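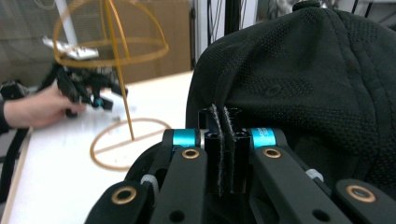
Kekberg, 11 April 2021

Hi, and thanks for grabbing the cap-and-stand set! This is the readme for the Buder hat folder, the one that sits inside the bigger Brelteo collection of everyday tidying. If you came for the scarves or the gumboots, they're in their own folders with their own notes (the gumboots one is a bit thin, sorry, I'll get to it).

What's in it

One black baseball cap, one wire hat stand, one table. The task is putting the cap on the stand and taking it off again, and yes, I know how that sounds. I picked it thinking it would be a nice quick one before lunch. Caps are fiddly little beggars though! The crown is soft and gives way when you pinch it, the brim is stiff and wants to lead, and if you grab the thing too far round one side the whole lot swings about and comes down on the stand crooked.

There are 219 clips. In 87 of them the cap goes on, and the rest are taking it off, straightening it, or starting over. Each clip has a short plain-text note with the same number, saying where the cap started and where it finished up.

About the cap

It's a plain black one with panels and a button on top, and the fabric has tiny holes all over it. I like it for this because you can grab the crown without it sliding away on you. It's also black on a white surface, so the outline is easy to follow in most clips, but the seams can be hard to make out when the light's coming from behind. Keep that in mind if you're labelling parts of the cap – I gave up on the seams more than once and just marked the whole crown.
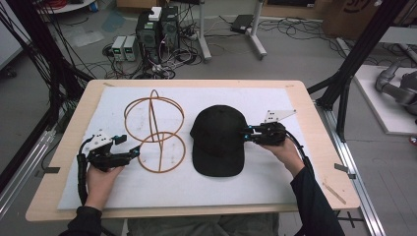 In the notes I call the top bit the crown, the stiff bit the brim and the middle of the top the button. "Front" always means the brim side, wherever it happens to be pointing. I was sloppy about this in the first batch and went back over it, so if you've got the December version please bin it and use this one.

About the stand

Rounded wire bent into rings, with an upright through the middle. It's light, and a cap that catches on the way down will drag the stand along with it. I left those clips in. They're marked "shifted" in the notes, and a few are also marked "tipped", which is what you'd expect. When you're steadying the stand with one hand, the lower ring is the better place to hold it, in my opinion, but I've mixed it up so you can colour in your own conclusions.

The table has a light wooden edge and a white sheet over it. The sheet has picked up some scuffs and smudges. Please don't clean them out of your copies, I find them handy for judging whether the stand has moved.

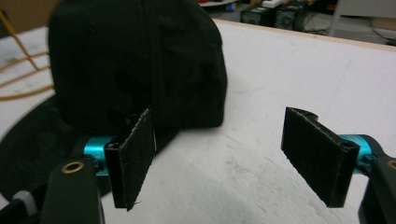
Known problems

Up to 4 clips have the wrong starting position in the note. I know they're in there somewhere and haven't found them all. The clip numbers also skip straight past 200, which was a naming muddle on my part, so you haven't lost a file.

There's only the one cap. I'd love to add a beanie and something with a wide floppy brim, and Bhuiyan has offered the loan of some old sun hats for the next go. A floppy brim on that wire frame should be a proper test of patience.

Using it

Share it, trim it, relabel it, whatever you like, just keep this readme with the clips and mention Buder somewhere. If you spot one of the wrong notes, send me the clip number and what it should say, and I'll fix it in the next version.

3 comments | 11 shares

Contact the Brelteo collection | © 2021 Buder | Back to top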